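Last updated: May

Tea corner pilot at the Bindthorpe reading room: progress report to the Pametti fund

The grant of 3309 paid for cups, holders, a kettle and the new table. We have spent 2415 so far. The rest is set aside for tea and for a second table if the hall agrees.

The table is in place against the pale gray wall. We serve in white paper cups and are trying out wire holders with a round base and two looped handles.
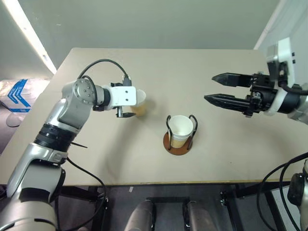

Opening hours went from two afternoons a week to three. Hotenum delivers the tea and the cups on one order, and delivery has been late once. Up to 77 people come in during a week, more when it rains.

Spills were the main complaint in the first report. We moved the sugar to the shelf by the door and stopped filling cups to the rim.

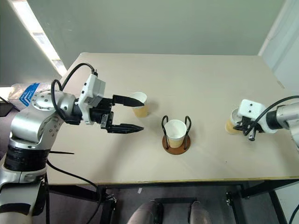 The cup order changed after the first month. Thin cups were too hot to hold, and readers were doubling them up. The ones we use now have a tan sleeve around the lower part, and they still fit the wire holder. We plan to buy 6 more holders from Seppälä before the fall.

Comments (3)

marsh_lane: Will there be decaf tea?

Reader in row two: The handles are a big help for my hands, thank you.

pkt: Please keep the late opening.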